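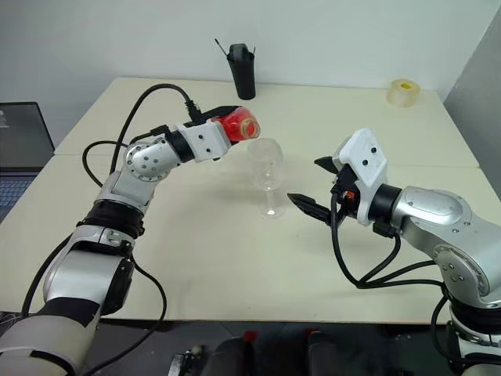
Pouring and Serving Cold Drinks: Table Service Guide

Ternby Hospitality Training, Unit 20

Staff and students should read this guide before the practical session. The method applies to cordials, juices and other still drinks served in stemmed glasses.

Before pouring

Wipe the table and let the surface dry. Check each glass against the light for chips and marks. Hold it by the stem only, and set the foot flat on the table, well away from any edge or seam.

Pouring

1. Bring the pouring vessel to the glass. The glass remains on the table.
2. Tip the vessel slowly until the liquid reaches the lip, then hold that angle.
3. Stop when the bowl is half full.
4. Turn the wrist slightly while raising the vessel, and touch the lip with a folded napkin. 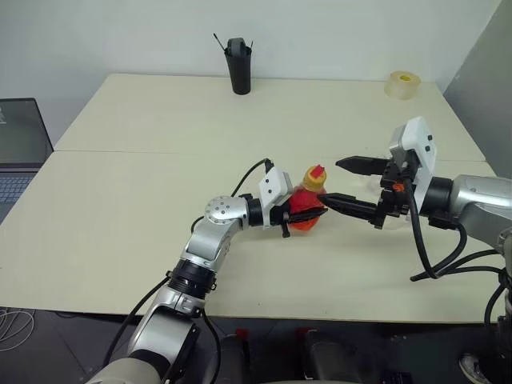 Closures should be checked before a bottle is lifted. Screw caps must be fully tightened, and flip-top lids must be pressed shut. A red plastic bottle with a yellow cap and a red flip-top lid should be gripped at the middle and kept upright while it is moved. Stirrers and tape belong toward the back of the table, clear of the pouring area.

Afterward

Wash glasses by hand and drain them on a cloth. Report any breakage on Form 26.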